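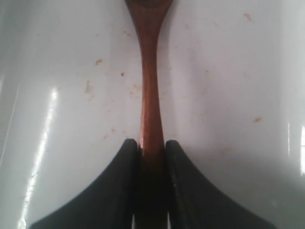

Reddish-brown wooden spoon on a glossy white surface.

Humer Dental, Bastberg office
Infection control and equipment walk-through, July
Completed by: Yasir Magsi
Started 7:10 a.m., before first patient

Ratings: OK / Needs work / Not checked

STERILIZATION ROOM

Dirty-to-clean flow marked on counter: OK
Tape on the dirty side is peeling at the corner by the sink. Replace when convenient.

Heavy utility gloves available for instrument scrubbing: Needs work
One pair in large, none in small. Two of the assistants wear small and have been using exam gloves. Order small this week. Exam gloves are not acceptable for this job.

Sterilizer 1, cycle log up to date: OK
Cycle counter reads 2,054. Matches the log.

Sterilizer 2, cycle log up to date: Needs work
Counter reads 801, log stops at the cycle before. Last load was not signed. Front desk schedule shows who was on; I will ask.

Weekly spore test results on file: OK
Both units, all results negative. Binder is on the shelf over the ultrasonic cleaner.

Pouches dated and labeled with unit number: Needs work
Most are fine. Several hygiene cassettes in the lower drawer have a date and no unit number. Pulled and set aside to be rerun.

Ultrasonic cleaner lid in place, solution changed daily: OK

OPERATORIES

Barriers changed between patients: OK
Watched the turnover in room 2 after the first appointment. Light handles, chair switch and air/water syringe all done.

Waterline treatment: OK
Undard tablets in every bottle. Supply closet has enough through next month.

Waterline test, heterotrophic count under 500 CFU/mL: OK
Highest chair came back at 300. That one is at the end of the hall and gets used least. Flush it in the morning even when no one is booked there.

Handpieces heat sterilized after each patient: OK

Sharps containers below fill line: Needs work
Room 4 is at the line. Swap it out today. Spare containers are in the closet, bottom shelf.

Suction lines flushed at end of day: OK
Initials missing for one evening. Staff member confirmed it was done and has been reminded to initial. 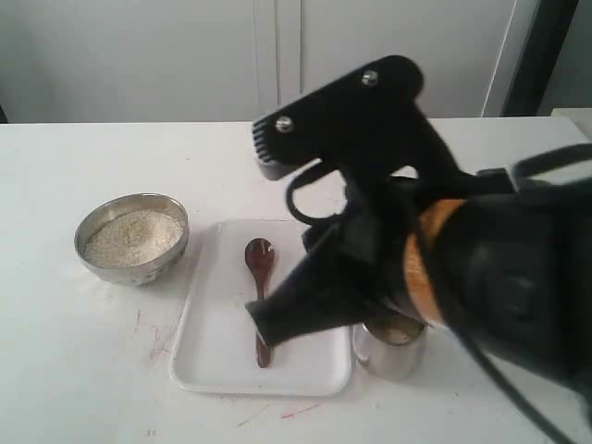
Does a chair that sat unused all day still need its waterline flushed?
Run each line on that chair for two minutes in the morning, the same as the others, and write it on the sheet.

EMERGENCY AND GENERAL

Oxygen tank gauge: OK

Emergency drug kit, expiration dates: Needs work
Aspirin expires at the end of the month. Everything else is good into next year. Replacement requested from Orakzai.

AED pads and battery: OK

Eyewash station, weekly run: OK
Water clear, caps in place. Boxes were stacked in front of it when I came in. Moved them. Keep that spot clear.

X-ray aprons hung and free of cracks: OK
The child-size apron has a worn collar fastener. Still closes.

Exit lights and extinguisher tags: Not checked
Building manager had the hall panel open. Will do on the next round.

FOLLOW-UP

Small utility gloves: office manager
Sterilizer 2 log signature: Yasir
Rerun unlabeled cassettes: sterilization assistant, before lunch
Room 4 sharps container: today
Aspirin: check delivery before end of month
Exit lights and extinguishers: carried over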